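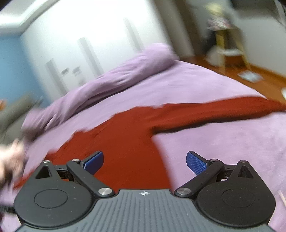 Parviz Taheri wrote to say that the home recording rules have grown too long, and that a person with a gripper in one hand and a basket of washing to get through will remember four of them at best. He would like the whole thing on one side of paper, with the reasons kept somewhere else.

We agree with most of that. The revised rules come into force on 6 August 2018 and they do fit on one side. The reasons are set out in this item, for those who want them.

The rules apply to all hand-held gripper work done in homes for the Oral project, in Jikdale and elsewhere. They cover clothes and bedding. Kitchen work has its own sheet and that has not changed.

The first rule is about consent. Everyone who lives at the address signs the form before the first clip, including people who will be out on the day. Last year we accepted one signature per household, and in two homes we had to delete a full day's work when another member of the family objected. They were quite right to object. A wide camera takes in far more of a room than the person holding it is thinking about.

The second rule follows from that. Before recording, stand where you plan to work and look at everything behind the bed or table. Letters, prescriptions, school certificates, family photographs and screens are moved or turned over. Ordinary household things stay where they are. We do not want rooms tidied for us, and recorders should not offer to do it.

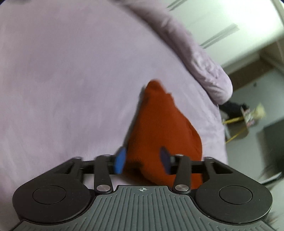
If something private is found in a clip afterwards, the recorder marks the clip and sends a note the same day. Do not try to trim it yourself. Two people at Dumberg check marked clips, and they are the only ones who may cut or delete.

The third rule is the one most people asked about. A task is done with the gripper from the first touch to the last. The free hand may hold or smooth the cloth if the task card says so. If the card says one hand, keep the other well back. Of the 1,080 clips checked for this review, 175 had a free hand helping when the card did not allow it. None of the recorders had done anything careless. The old card put the instruction on the back, and it has now been moved to the first line.

Failed grasps are kept. If a sock or a sleeve slips, carry on and pick it up again. Stopping and starting over until it looks neat gives us a false picture of how hard the job is, and it also makes the day longer for the household. The only reasons to stop a clip are someone walking in, a pet or child on the work surface, damage to the garment, or a fault with the gripper.

Clothes belong to the household and are treated that way. Ask which items may be used. Underwear is left out unless the card names it and the owner has said yes. Anything with beads, loose threads or fine lace is left out too, as the pads can catch. If something is pulled or torn, tell the owner then and there and fill in the damage slip. Claims are paid in full, and no recorder has ever been charged for one.

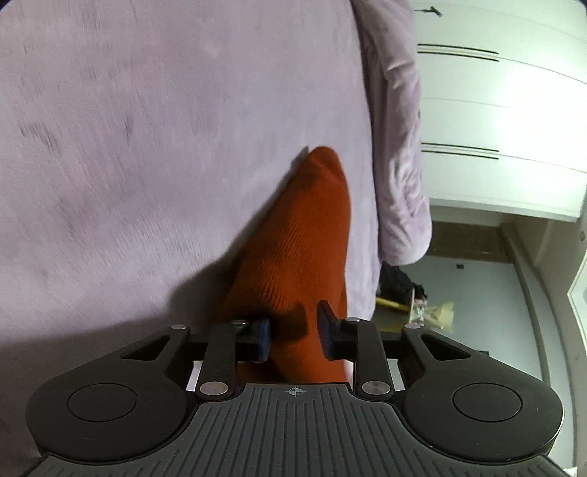

Photos: Dumberg / Oral project home recordings

Wipe the finger pads before the first garment and again at each new address. Check the pivot screws with your fingers, and if one turns, stop and swap the tool. The spare kit from Trollidero comes with the right driver, but please do not tighten screws in someone's bedroom and carry on as if nothing happened. A tool that has been adjusted needs its opening width set again, and that is done at the bench.

Breaks are now written in. Record for 20 minutes, then put the gripper down. Several of you reported sore wrists after long runs of folding, and we should have dealt with that sooner.

Parviz also asked whether the rules could be relaxed for recorders working in their own homes. They can't, apart from the travel form, which you may skip. Other people in the house still need to sign, and the private items check still applies.

Old sheets should be thrown away. New ones are in the tool cases, and the fuller version with all the forms can be had from the project office. Comments on the wording are welcome until the end of August, after which it will stay as it is for the rest of the year.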